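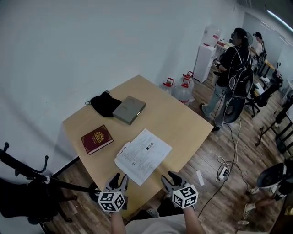
An afternoon at the Peltonen open day

Posted 2/3/19

I signed up for the Peltonen open day mostly to see a robot arm. There was one, in the front hall, and I'll get to it. Most of my afternoon went to the back room, where people were packing things on a table with a gripper in each hand.

Peltonen has the upper floor of an office building behind the bus depot. I walked past the door twice. The sign is small and still has the name of the last tenant under it. Inside there was a desk with name stickers and a list, and my name was on the list with one letter wrong. Minttu Manninen took our group. She runs the recording side of a project called Flilby, and she had the visitors split up so that there were never more than 6 of us with her at a time. This was a good decision. I have been to open days where you see the back of someone's jacket for an hour.

What Flilby is

The short version, as I understood it: they want a robot with two arms to be able to tidy and pack small things. Bags, boxes, papers, the things you would have on a table the night before a trip. To get there they need a lot of recorded examples of the job being done, and they collect those with people. A person holds a gripper in each hand, does the job with the gripper fingers, and the movements are recorded. Later the recordings are used to train the software that will drive the arms.

I had assumed this would be done by steering a robot with some kind of joystick. Minttu said they did start that way and it was slow. A person at the controls needed so long to pick up one sheet of paper that they got very few good examples in a day. With the hand-held grippers, the person works at something closer to a normal speed, and no robot has to be in the room.

The table

The table had a black cloth bag with a drawstring on it, a flat gray box with a little metal clasp, a dark red booklet that looks like a passport, and some printed sheets. It was a plain light wooden table, the sort you would eat breakfast at. I think a few people in my group were expecting something more like a factory bench.

The grippers have two dark gray fingers each, like blunt claws. Below the fingers is a white cube covered in black and white square patterns. I asked about the cubes first, and so does everyone, according to Minttu. The patterns are markers. A camera that sees one of them can work out where the cube is and which way it is turned, and from that the software knows where the fingers are. If you have ever seen those square codes used at a trade show to make a cartoon appear on your phone, it is a similar idea.

The person holding the grippers when we came in was Indrek Mägi. He didn't stop to talk while he was working, which I liked. He went for the bag first, and it took me a moment to understand why he was being so careful with it. A cloth bag has no fixed shape. With your hands you would just shake it open. With two fingers on each side you have to find an edge, hold it, find the other edge, and keep the opening from falling shut while you go and get the next thing. But then your other gripper is the only free one, and it has to do all the lifting.

He got the box in. He dropped the booklet on the first try, and picked it up again from one corner. I asked Minttu if a drop meant they threw the recording away. She said no, they keep the ones where the person recovers, and mark them. The ones they throw away are those where someone bumps the table or where the markers were hidden for too long.

The goal for this job is 1,000 recordings. She didn't say how far along they were and I didn't push.

Paper is the worst

I asked Indrek during his break what the hardest object was and he said paper, without having to think. A box has sides. A booklet has some thickness, and you can slide it to the edge of the table and take it from there. A sheet lying flat gives you nothing to hold. His method is to push the sheet a little so that a corner lifts, then get one finger under it. If the stack is curled at a corner already, he starts at that corner.

He also said that his wrists got sore in the first week and his shoulders in the second. Now they change over after a set time even if a person feels fine. I hadn't thought about this part at all. You hold your arms out in front of you for a good share of the day, with a weight at the end of each.

The harness

There was another person in the room wearing a recording harness, a black rig on the back with white straps and some dark round parts, and a cable running down to the floor. Darmawan Nugroho looks after the equipment, and he explained this to us in more detail than I can repeat. What I wrote down was that the harness should be worn high and snug. If it sags, everything shifts a little during the day and somebody has to go back and sort it out later.

He would like to get rid of the cable. I would too. There were cables all over the floor between the power strip and where the person stood, white ones and black ones, and I watched my feet the whole time. A man in my group asked whether it could all run on batteries. Darmawan said yes, and then you have batteries to charge, and then you have people who forget to charge them. They tried it last June and went back to the cable after 3 days. A new version is being built with a company called Proment, and he hopes it will be lighter.

My turn

Visitors were allowed to try the grippers once the morning's recordings were done. Our tries were not saved, which was announced several times and was a relief.

I am not a clumsy person in general. I can thread a needle. With the grippers on I felt like I was wearing ski gloves in somebody else's size. The squeezing was easy to learn, it takes a minute. The problem is that you don't feel the thing you have picked up, or you feel it only through the handle, so you squeeze too hard or not enough. I picked up the gray box and was pleased with that. Then I tried to put it in the bag and pushed the whole bag across the table with it. You need to hold the bag with the other gripper. I knew that, I had just watched someone do it, and I still forgot.

I didn't manage the paper. The woman after me did, on her second try, and got some applause from the rest of us. She said she frames pictures for a living and handles a lot of thin sheets.

The robot arm

The arm was in the front hall behind a rope. Ville Lehtinen, who works on the software, ran it for us. It picked up a small box, turned it, and set it down inside a bin. It did this a number of times, and on one run it closed its fingers next to the box, lifted nothing, and put the nothing into the bin with great care. Ville let it finish and started it again. He didn't make excuses, he just said it happens and that the light from the windows had changed since the morning.

I asked him when it would be able to do the job I had seen in the back room, with the soft bag. He said he wouldn't give a year. A child asked if it could make a bed, and he said that a bed is a very big piece of cloth and cloth is what they find hard. The child seemed fine with this answer. I thought it was a better explanation than the one on the poster.

Some complaints

The talk at the end was too long. It was given by someone from Prevex, who supply the building systems as far as I could tell, and it was about door sensors. I don't have anything against door sensors, but most of us had come for the robots and there was a slide with very small text on it that stayed up for a long time.

There was coffee and it ran out. Parking is bad, so take the bus.

I would also have liked to see a recording played back. Minttu said they have a viewer where you can see the path of each gripper as a line, and that you can tell people apart by their lines after a while. Indrek goes in low and straight, she said, and Niilo Hämäläinen, who wasn't there that afternoon, makes a big loop over the table every time. They like having both. If all the examples came from one person, the robot would learn that person's habits. She offered to show us if there was time, and then the door sensor talk started.

If you want to go

They plan to hold another one in June. It's free but you have to put your name down first, and the list closes at 100 people. Ask to be put in an early group. By the time the last group got to the back room, the grippers had been put away and they only had the arm to look at.

I have been packing my own bag this week for a short trip and I notice that I use my little finger a lot, mostly to hold the bag open while the rest of the hand does something else. The grippers don't have one of those. I wrote to Minttu to ask if anybody has tried a third finger, and I'll add her answer here if she writes back.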